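Re: [handling-automation] Budget for a hanger sorting cell, small returns operation
From: Rozália Kolář
September 2019

On the list last week, Bandara wrote:

> We are a small operation and have been asked to put in a capital
> request for automating part of our hanger returns. Does anyone have
> real numbers for a single-arm cell that sorts mixed hangers by type
> and stacks them on a shelf? The integrators we have spoken to will
> not give a price until we have paid for a study. I would also like to
> know what people forgot to put in the budget the first time round.

I can answer part of this. We went through the same exercise at Lakby in the spring and the request was approved in May, at the second attempt. Our first version was sent back because it was a price for an arm and not much else.

Begin with the manual job, and write it down in more detail than you think you need. Ours is sorting returned hangers into types, putting them on shelves with the hooks together, and pulling the ones with clips to a separate pile. A person does it with two hands and hardly looks. When we wrote it out for the integrator it came to four pages, and most of that was about the awkward types. Clip hangers were the worst.

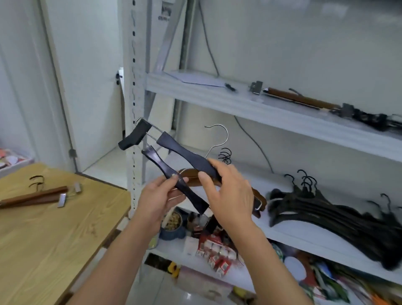
We asked for quotes on three levels of work. The first was plain hangers only, one shape, presented in a tray. The second was mixed plain hangers, plastic and wooden. The third added anything with bars or clips. The gap between the second and third was far bigger than the gap between the first and second, and we dropped the third from the request. Clip hangers still go to a person. If you do the same, say so plainly in the document, or somebody in finance will assume the cell handles everything and take the labour saving for the full volume.

Next, volume. Our count over the trial period was 2036 hangers, of which 528 had clips or bars of some kind. That left just over 1500 that the cell could be expected to deal with. I had been working from a much higher figure that came from the purchasing records, and those counted new stock which never goes through sorting at all. Count what passes across the table and leave the ledger alone.

Then the end of arm tooling. Penico quoted us for two sets of fingers and we budgeted for two sets. We should have budgeted for four. Hangers are thin in one direction and wide in the other, they catch on each other at the hooks, and the gripper has to get in between them without dragging the next one along. The first set of fingers was too thick. The second was fine on plastic and marked the varnish on wood. Fingers are cheap next to the arm, but the engineering days to fit and test each set are not, and those came out of our contingency.

Shelving is the other thing we missed. Our shelves had been put up for people, with not much height between them and whatever else needed storing on the boards below. An arm wants more clearance than a pair of hands does, above the stack and in front of it. Before you ask for a quote, measure the gap between the top of the tallest hook and whatever is over it, on every shelf you want the arm to reach. 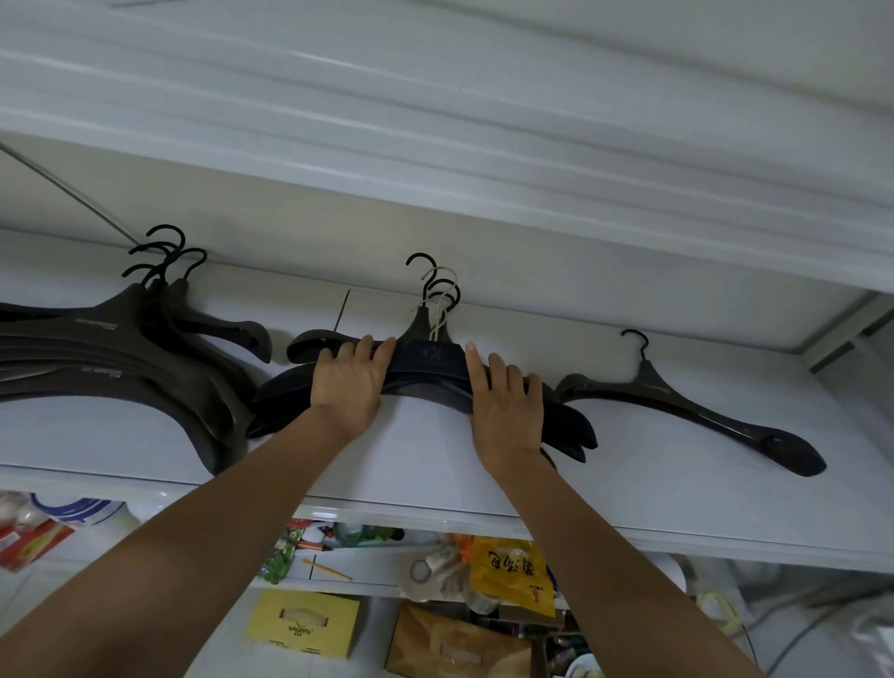

Gruria wrote to me off list about this point and has agreed to be quoted. Their advice is to leave the existing shelves out of the project altogether and have the cell drop into an open rack at waist height, with a person moving full stacks to the shelves once or twice a shift. They priced it both ways. Reaching into shelves meant a longer arm, a bigger guarded area and a second camera, and it pushed the payback past the point where their management would sign. With the open rack they got approval, and the person moving the stacks was already on site.

I think that is right for most small places. We went halfway, with one shelf rebuilt and the rest left as they were, and I would not do it again.

For the request itself, these are the lines we ended up with on the second attempt. The order is the order finance wanted.

1. Arm, controller and stand. Get this quoted separately from the integration work, even if both come from the same supplier. It makes comparison possible.

2. Camera and lighting. Ask for a trial with your own hangers. Black plastic on a white board was easy for ours, dark ones on top of other dark ones much less so.

3. Tooling, with spare fingers. Allow for more than the supplier suggests. Mixed piles are where the testing time goes, so send them wood and plastic together.
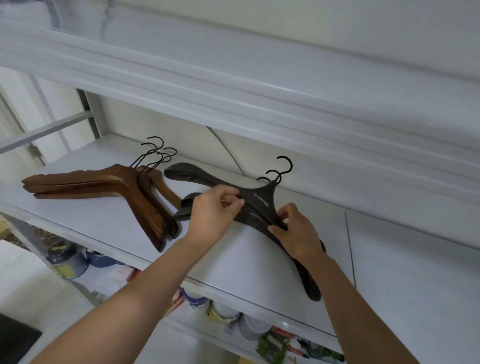 4. Guarding and risk assessment. We had this under integration and were told to split it out. If the cell is to share space with people, the assessment takes longer and should be paid for as its own piece of work.

5. Shelving and rack changes. See above.

6. Training. Two people at least, or one holiday stops the cell.

7. Yearly support. We put this in the running costs and showed it for five years. The first version of our request left it out completely — this was the main reason it was refused.

8. Contingency. We asked for 15 per cent, were given 10, and used all of it on fingers.

I am not going to post our full prices, as the quotes were given in confidence. What I can say is that the arm came to less than half of the total. If your draft has it at much more than that, something is probably missing further down the list.

On the paid study, I would pay for it, but ask for two things in writing first. One is that the report belongs to you and can be shown to other integrators. The other is that the fee comes off the price if you place the order with them. Penico agreed to both when asked. Another firm refused the first and we did not carry on with them. Give whoever does the study a proper sample as well. We sent a box of 1000, taken as they came in, with the bent and broken ones left in.

Bandara, if you let me know off list how many types you handle and whether the hooks swivel, I can send you the blank version of our spreadsheet. It has the labour calculation in it, which you will need to change for your own rates.

Rozália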